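Two arms and a pile of boxes

June 6, 2021

I said in the spring that I would write something about the packing bench once the arms had been with us long enough to have an opinion on. I work in returns and repack at the Lundville warehouse. We take back parcels from the shops, open them, sort what's inside, and save the cartons that can go round again. The cartons are my end of it. They get emptied, flattened, checked, stacked and sent to Iston, where they are made up again and filled.

Flattening is the part people have given up on over the years. It's hard on the wrists and the thumbs. In July we get the summer returns and it goes on all shift. The manual target before the change was 468 cartons a shift for the bench, split between whoever was on it, and on a short-staffed day that meant two of us.

The arms were put in to take over the holding and turning. A person still opens the carton, smooths it out and decides if it is fit to go back. The arms are then meant to take hold, lift it and put it on the stack. Each new size of carton has to be set up with a person at the table, and I have done a fair share of that. You put the sheet down, keep your hands on it while the position is checked, take them off when told, and do it again a bit further over.

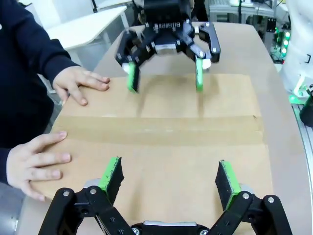
One of the others on my shift read the first draft of this and told me I was making it sound gentler than it is. Her view is that we are teaching the thing to do our job and being thanked for it with a mug. She said the question she put at the briefing, whether the bench would still need two people next year, got an answer about "flexible roles" and she is still waiting for a proper one.

I think that's fair. I asked the same thing afterwards and was told there would be no job losses at Lundville this year as a result of the arms. That is a promise with an end date on it. I wrote it down and I'd advise anyone else to do the same.

What has changed so far is mostly the kind of tired I am. My hands are better. I used to go home and not want to turn a tap. Now it's my head, because I am watching all day. You are waiting for the arm to do its bit and you have to stay ready, and waiting is harder than it sounds if you have spent years at your own pace. The arms don't speed up before a break or slow down after one. We used to talk more. There are gaps now, but they come when the machine gives them to you, and they are too short for a conversation.

The training was two days. The first was at Skanville, in a classroom, and was nearly all about where to stand and how to stop everything. The second was at our own bench with cartons. I'd have swapped them over. It is easier to take in the rules when you know what your hands will be doing.
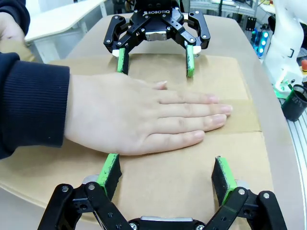
Page 2 of 3

Pay is the other thing. The bench was graded as general handling. Setting up a new carton size is not general handling, as far as I'm concerned. You need to know which board creases badly, which sort splits along an old fold, and how flat is flat enough. The set-up sheet has 84 lines on it and we fill in most of them. The regrading request went in through the union rep and we have been told it is being looked at together with the one from Iston.

I have been asked if I resent the arms. I don't, much. I resent the way it was announced, on a slide, with the word "colleagues" used for them and for us. 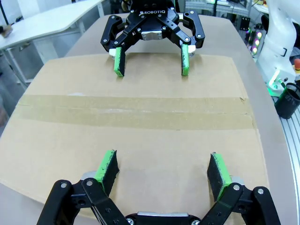
Old tape is where my job still is, for now. The management line was that sorting good board from bad would be the next step, and perhaps it will be, but the rules for it are in our heads and they are not tidy. A carton with one wide strip of brown tape across the middle, a bit wrinkled and scuffed, might have years in it or might be taped over a split. I find out by bending it slightly and listening. I tried to explain this to the engineer from Yousafzai and he wrote it down politely and asked if I could give it as a number. I couldn't. We agreed on a tick box that says "operator check", and I was glad to see it on the next version of the sheet.

I'll do another of these after the July returns, when we'll know how the bench copes with a full load.

Contact | Copyright 2021, all posts by the author | Back to top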